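Ticket 752 – Play kitchen, Vukholm room
Status: open, again
Reported by: Silvia Charvát

Tuesday: ketchup is on the plate again. The ketchup has a shelf. The shelf is labeled. I made the label.

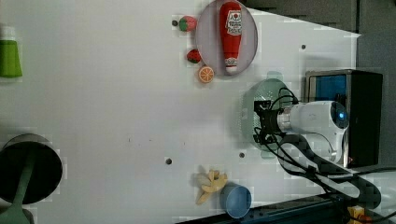 Tried so far: a bin for fruit, a bin for bottles, a stern talk at snack time. The fruit bin lasted until lunch.

Reply from Štěpánka Hrubý: Can't reproduce on my shift. Have you tried putting the cup away first?

Silvia: Yes. It came back – with a banana. Please order a bigger bin.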